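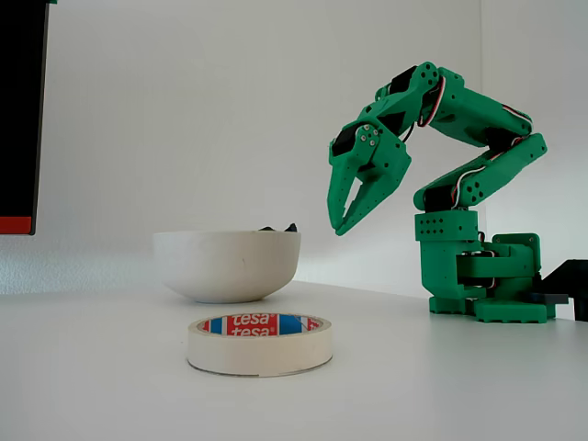 阅读时间：4分钟

Clutiva 桌面机械臂教学单元
产品介绍及开放日参观说明

产品概述

Clutiva 是 Gaderstead 面向职业院校、培训中心及企业内训部门提供的桌面级机械臂教学单元。结构件采用3D打印成型，各关节由小型伺服电机驱动，末端配置两指夹爪。整机可置于普通实验桌面使用，无需地面固定。

本单元主要用于关节运动、夹取与放置、示教编程及基础维护等课程内容，不适用于生产线连续作业，亦不得用于搬运人员、动物或盛有热液的容器。

结构与配置

底座为块状组合结构，安装于平底板之上，底板前缘开有矩形孔。底座上方为旋转部分，再向上依次为肩部、下臂、上臂、腕部和夹爪。肩部外壳设有成排圆孔。关节之间的导线采用外露布置，学员可直接观察走线路径，教师亦便于讲解供电与信号连接。标准外观颜色为亮绿色。

夹爪指端呈尖形，适合夹取边缘较薄或体积较小的物品。指端属于易损件，随机附备件一副，用户也可依据所提供的模型文件自行打印更换。

标准供货范围如下：
机械臂本体一台
控制板及电源适配器一套
配套教学软件 Mirani 授权一份
中文实验指导书一册
备用指端一副、备用螺钉一包

教学软件 Mirani

Mirani 支持拖动示教、图形化编程和脚本编程三种操作方式。教师端可统一下发实验任务，查看各工位的运行记录，并在必要时暂停全部设备。软件内置实验28项，按由易到难的顺序编排，教师可自行增删和调整。

实验所用物品均为日常用品，碗、胶带卷等桌面常见物件即可满足大部分课程要求。院校如已有自备教具，可在软件中登记其尺寸和放置位置，供学生在编程时调用。

开放日现场演示

为便于采购单位和授课教师了解设备的实际使用情况，Gaderstead 将于2026年9月8日在 Stilturport 培训中心举办产品开放日。活动由教学产品部主管 Innes Gourlay 主持，内容安排如下。

第一部分为产品讲解，时长35分钟，介绍机械结构、控制方式及日常维护要求。

第二部分为操作演示，时长40分钟。演示工位设于白色台面，技术人员将讲解夹爪在碗口附近的接近路径、下降高度及开合时机的设定方法，并现场修改程序参数。来宾可就本单位的课程需要提出演示要求。

第三部分为动手体验，时长70分钟。来宾分组进入实验室，在技术人员指导下完成一次示教和一次图形化编程。参加体验者须遵守实验室安全规定，长发应束起，不得佩戴宽松饰物。

活动不收取费用，须提前登记。每个单位原则上限报两人，确有需要增加人数的，请在登记表备注栏中说明。登记确认后，入场须知和交通路线将以电子邮件方式发送。

安装与使用要求

设备应放置于平整、稳固的台面，周围预留足够的活动空间。通电前须确认底板放平、各处导线无缠绕或挤压。设备运行期间，手部不得进入夹爪及关节的活动范围。更换指端、紧固螺钉或调整导线时，应先切断电源。

伺服电机长时间保持负载可能导致温度升高。课间或实验间歇，建议通过 Mirani 将机械臂置于休息姿态。每学期开课前，应检查各关节螺钉的紧固情况，并执行一次零位校准，校准步骤见实验指导书附录。

服务与支持

自签收之日起，本体及控制板享受一年保修服务，指端及其他易损件不在保修范围之内。因自行改装电路造成的损坏，按有偿维修处理。

批量采购的院校可申请教师培训，培训地点可选择 Stilturport 培训中心或用户单位。每年1月集中受理春季学期的培训申请，其余时间视师资情况另行安排。

报价、供货周期及开放日登记事宜，请通过本页登记表与教学产品部联系。提交时请注明单位名称、拟采购数量及主要授课专业。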